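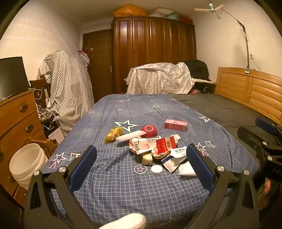
Everyone asks about the hand, Kedir Araya told me before I had my coat off, and the hand is the easy bit - ask what happens in the half second before it closes.

So I asked, and that took care of most of the afternoon. The software group at Koridwood spends its days on that half second, or more exactly on a planner called Koda, which looks at a heap of household things and decides what to pick up first, from which side, and whether to go for it at all. A heap on a bed is about as hard a test as they have. A red apple is a friendly shape for a camera. A crumpled wrapper is a different shape every time you meet it, and when it lies up against a carton the perception code has to decide where one ends and the other begins. Patterned sheets make it worse, bless them. Early versions of Koda were forever reaching for printed stars.

Kalkidan Endale wrote the piece that put a stop to most of that. Her module compares the color picture with an estimate of height, and anything that has color but no height gets marked as cloth and left alone. She is proud of it, and a little sore about it too, because a flat lid can look very much like a printed circle and the module used to throw lids away with the stars. The fix took her 18 days and came down to seven lines of code (she showed me all of them, scrolling slowly, the way other people show you pictures of a new baby).

What I hadn't expected was how much of the work is plain bookkeeping. Demonstrations made by hand with gripper tools come in from Bidomdale in batches, and the last one held 188 recordings. Each has to be lined up in time, so that what the camera saw and how wide the jaws stood belong to the same moment. If they drift apart even slightly, the controller learns to squeeze too soon. Bontu Tekleab built the tool that catches the drift, and she named it Karabulut, for reasons she would only smile at. It draws two wavy lines on the screen, and if the bumps don't match, the recording goes back in the queue.

I stayed to watch her work through a few. She hummed while the lines loaded, sent one back, passed the next, and told me that in November they hope to let Koda change its mind halfway through a reach, which at present it can't do. Kedir, from across the room, said he'd settle for it leaving the lids alone until they were ready to be picked up. Then Bontu opened another recording and leaned in to look at the bumps.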